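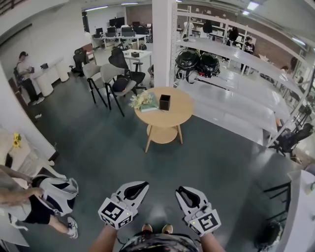 4.2 Small tables in shared rooms

Kinsella and Phelan argue that a small table in a shared room "settles" into a fixed use within weeks. We doubt it. Their claim rests on 16 rooms, all visited in August, when few people were in. Our own visits to 30 rooms at Garthorpe gave no such pattern. A table with a book and a pen holder on it may be a desk, a shelf or simply the nearest flat thing.

Figure 3. Round side table and nearby seating, Garthorpe.

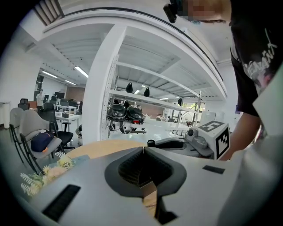 Seating is where the settling account looks weakest. Keogh treats any chair holding personal items as "claimed," and 11 of her 34 cases depend on that reading. Yet a navy bag left on the seat of a mesh-backed office chair, as in Figure 3, tells us only that the seat is holding a bag. It doesn't say who put it there or for how long. The artificial flowers on the table are no better as evidence of care, as they need none. We coded both as "unassigned" and left them out of Table 5.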